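2. Building the base and fitting the uprights

This section covers the Unik pipe rack, kit 3644, from the flat base frame up to the point where the uprights are standing. Shelves, hanging bars and the fabric cover are in the next section. If you bought the rack from Lurnodside already assembled at the base, start at step 9.

Before you start

Clear a table or a stretch of hard floor that is bigger than the base on all sides. Carpet is not a good surface for this part of the job because the frame will not lie flat on it. The ceiling over the work area has to be higher than the long uprights plus the depth of the base.

Sort the parts by type: rails, connectors, sockets, uprights. Wipe the ends of the rails and pipes with a dry cloth. Dust from the saw sometimes stays inside the cut ends and can keep a pipe from seating all the way.

You will need a rubber mallet, a tape measure, a pencil and a small level. Do not use a steel hammer on any part of the rack.

Note: The rack is a dry fit. No glue is used in this section. If you glue the base you will not be able to take the rack apart, and the warranty from Mirani does not cover glued parts.

Building the base frame

1. Lay the outer rails on the table in a rectangle with the connectors at the corners. Leave a small gap at each joint for now.

2. Push the rails into the connectors by hand. Turn the rail a little as you push. When it stops, tap the far end with the mallet until it bottoms out.

3. Lay the cross rails inside the rectangle. They form the lattice that the lower shelf sits on.

4. Fit the cross rails to the outer rails in the same way, working from the back to the front.

5. Measure corner to corner in both directions. The two measurements should match. If they do not, press on the longer diagonal and measure again.

6. Press down on each corner in turn. The base should not rock. A rocking base nearly always means one rail is not fully home in its connector.

Fitting the sockets

7. Fit the round sockets at the corners with the open side facing up. Push down with the heel of your hand.

8. Look into each socket before going further. The opening must be clear, with no packing material or loose scraps in it. On threaded sockets, run a fingertip along the thread. A burr can be taken off with fine sandpaper.

CAUTION: Do not stand or lean on the sockets. They are made to take weight from an upright, straight down. A sideways load can crack the rim.

Fitting the uprights

There are thin uprights and heavier ones in the kit. The thin upright goes at the back of the frame, into its own connector. Fit it first while you can still reach over the base.

9. Stand the thin upright in the rear connector and push down while turning. Check it with the level on two sides.

10. Make a pencil mark on each remaining upright, 2 inches from the lower end. This shows you how far the pipe has gone in.

11. Take a long upright and bring it up to vertical beside the base before you move it over the socket. Hold it at two heights, one hand well above the other. Held at one point only, a long pipe will swing at the top and the lower end will wander.

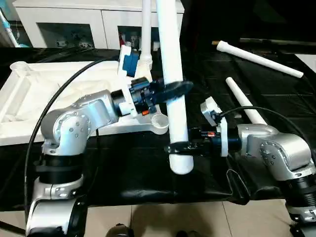
Figure 2-3. Long upright held vertical at two heights, lower end clear of the tabletop. Thin pipe standing at the back of the base frame.

12. Move the upright across until it is over the socket, then lower it slowly. Use the lower hand to guide the end and the upper hand to keep the pipe straight.

13. Let the pipe rest in the socket under its own weight. Check that it is vertical, then push down until the pencil mark meets the rim.

14. Repeat for the other uprights. Do the one diagonally opposite next, then any that are left.

CAUTION: Do not strike the top of a long upright with the mallet while someone is holding the bottom. If a pipe will not go in by hand, take it out, check the end for burrs and try again.

Note: Two people make steps 11 to 14 easier. A person working alone should put the base against a wall first, with the back rails touching it.

Checking your work

Sight along the uprights from one end of the base. They should look parallel. A small lean at this stage is normal and comes out when the top rails go on. If a lean measures more than half an inch at the top, pull the upright and seat it again.

Measure between the uprights on the long side, first at the base and then as high as you can reach. Both readings should be 26 inches from center to center. Write the readings down if you plan to add the Dratia shelf panels, as you will need them when you trim the panels.

Do not lift or carry the rack by the uprights until the top rails are fitted. To move it, hold the base on two opposite sides and keep it level.

If a part is missing

Look inside the longer pipes first, as small connectors are sometimes packed there. To order a part, give the kit number and the name of the part as it is printed in the parts list. Replacement sockets are sold singly. Connectors come in pairs.

Section revised Feb 4, 2018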